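Ikholm Residents' Forum – Building Matters
Topic: Microwave use in the shared kitchen, second floor

fchauke_mgmt
Residents are reminded that the shared kitchen closes at 11 p.m. The management office received 34 written comments on the proposed change to a 10 p.m. closing time. The proposal remains open until the end of March. Please post remarks in this thread so that they can be entered into the record.
Fatima Chauke, Building Office

unit183
I wish to record my objection. Several of us at Carkari work the late shift and do not return before 10:30. An earlier closing time would leave us without a hot meal on working days.

plumstead_r
With respect, the bedrooms on the kitchen side carry the noise. Doors, dishes and conversation continue well past the posted hour. I support 10 p.m. and would ask that it be enforced.

unit183
The noise is a matter of conduct. Heating a plate of food takes 2 minutes. I would accept a rule that limits late use to the microwave, with no stovetop cooking after 10.
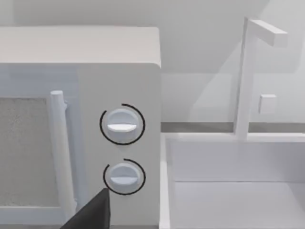

Fatima Chauke replied that a split rule of this kind could be considered, provided residents agreed to keep the hallway door shut and to wash up the following morning.

plumstead_r
I do not agree to dishes being left overnight. The Kruger Street building permitted it and had ants by spring.

osei.t
Could late users take their dishes back to their rooms? That is what we did at Rerix House – it was not popular, but the sink stayed clear.

unit183
Acceptable to me.

plumstead_r
I maintain my preference for 10 p.m. but would not oppose a trial.

fchauke_mgmt
Noted. A draft of the trial rule will be posted on the second floor notice board for comment.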